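From: Udari list member
To: gripper-users
Date: 15/11/2020
Subject: Re: Pad choice for thin wrappers?

On the list, someone at Druvano wrote:

> We have been using smooth pads for small packaged goods and keep
> dropping foil wrappers. Has anyone compared them with textured ones
> on a hand-held gripper? Also curious how you handle tall-sided
> trays. Our fingers hit the rim before they reach the item.

We spent last week on the same question, so I'll answer both parts.

Both of our hand-held units now have blue pads. The ones with the texture did better on anything crinkled. Over 60 picks with the smooth set we lost 21, nearly all of them while lifting clear of the tray. With the textured set, same items and same operator, we lost 3. I would not read too much into the exact numbers — the candy wrappers get softer the more you handle them, and the smooth set went first.

As for the tray, ours is orange plastic with ribbed walls and a flared rim. The rim was the bigger problem for us too. A wrapper lying close to the front wall is hard to get at if you come in straight from your own side. Going in at an angle from above works better, with the fingers only as wide as the item needs. Full opening is fine for lining up over the table, but close them partway before you go down into the tray.
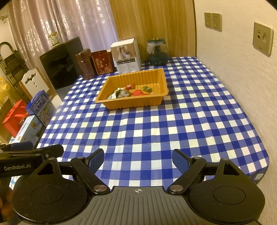
1. Clean the pads first. Sugar dust builds up in the texture faster than you would think. We wipe them with a damp cloth and let them dry.

2. Check the pivots on the finger links. One of ours had some play in it, and the pads met at a slant. I threw out that morning's picks.

3. Turn the tray a little between runs. If it stays square to the table, people learn one approach and repeat it.

4. Keep the checked tablecloth if you have one. I expected it to upset the tracking, but the Flonlow controller logs show no more dropouts than on our plain desk.

The whole log is 714 rows, including the runs I threw out, which are marked. I can post it if the list accepts attachments that size.

Has anyone tried softer pads on the Lại arm? We want to move there in December and I'd like to know if they wear out quickly.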